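# Push-button switch

A **push-button switch** is a control that opens or closes an electrical circuit when its cap is pressed. Panel-mounted types are found on machine tools, elevators, pumps and conveyor lines.

## Construction

Most panel buttons come apart into an operator and a contact block. The operator is the part the user touches: a cap, a spring and a threaded collar that passes through a hole in the panel. A nut holds the collar from one side. The contact block clips or screws on behind and carries the wire terminals. Blocks are either normally open or normally closed, and several can be stacked behind one operator.

Momentary buttons spring back when released. Latching buttons stay down until pressed a second time, or until the cap is twisted.

## Color

Red is used for stop and emergency stop, green commonly for start. Yellow marks an abnormal condition. White has no fixed meaning and is assigned by the panel builder.

## Sorting and storage

Loose parts are usually kept in shallow trays, where small nuts and caps stay visible. In his bench guide for the Laner repair shop, Shoaib Rizvi recommends one tray for unsorted parts and a second for checked ones, with clear table space between them. The shop's stock list runs to 1,085 entries, of which 27 are contact blocks.

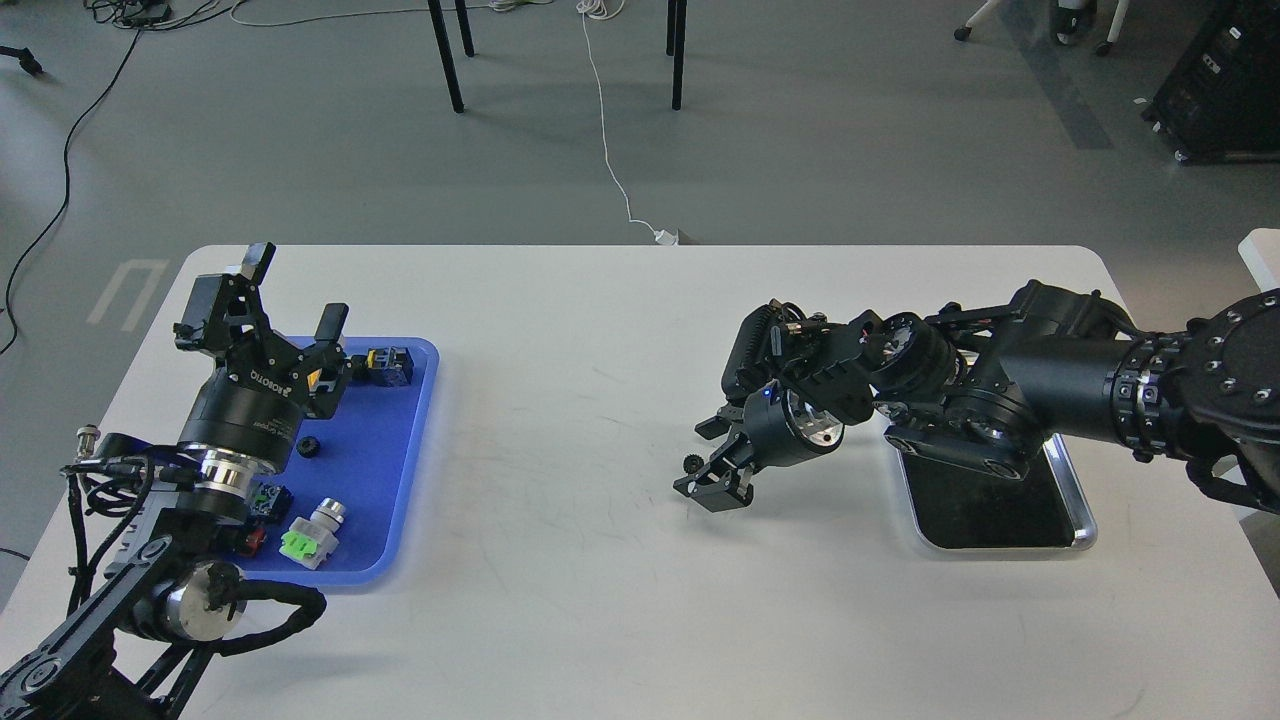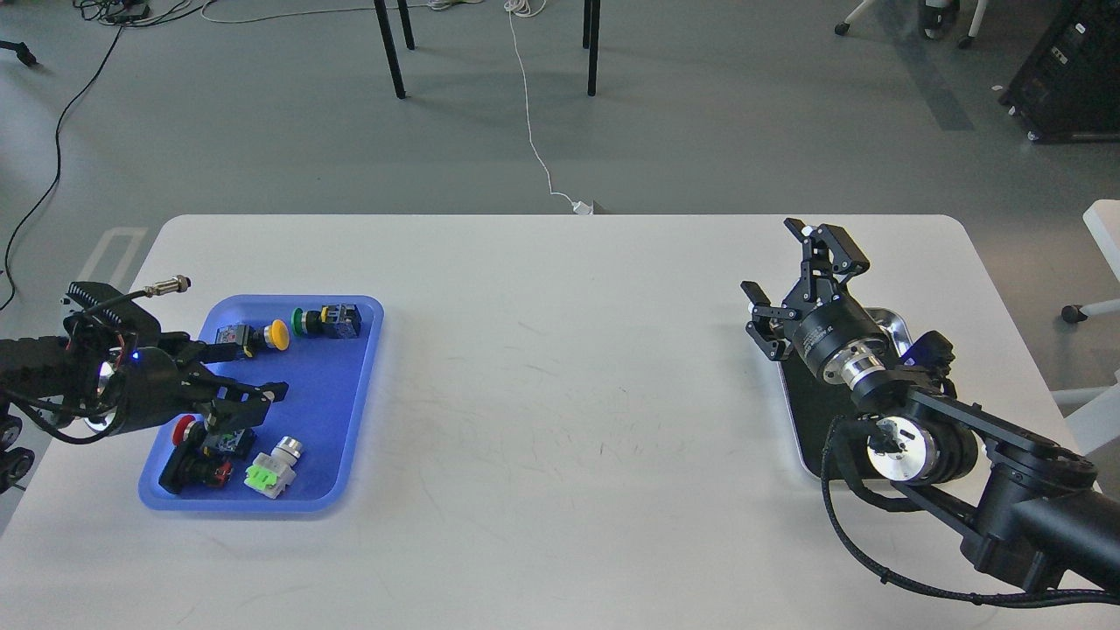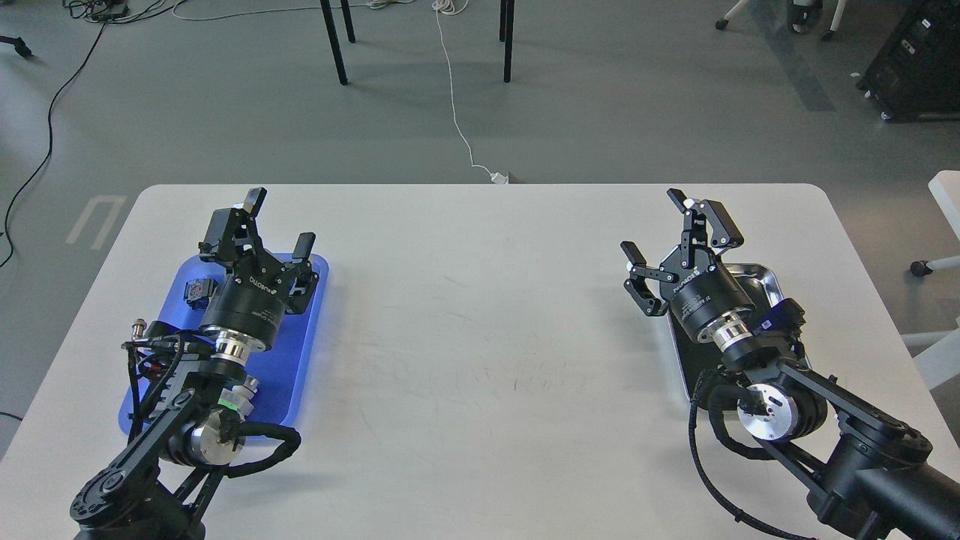
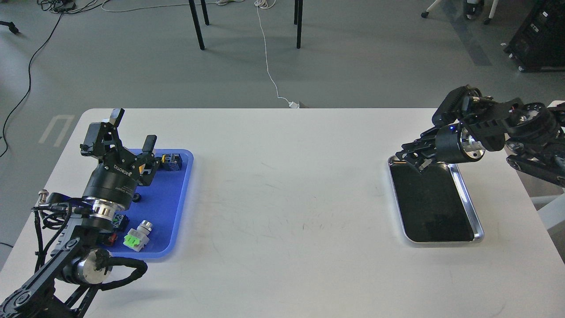 *Push-button switch parts in a blue tray on a white table.*

Salvaged switches are tested with a continuity meter before reuse. A block that reads unevenly over five presses is normally discarded, as worn contacts are seldom worth cleaning. Operators last longer and are often kept after the block has failed.

## See also

- Contact block
- Limit switch
- Toggle switch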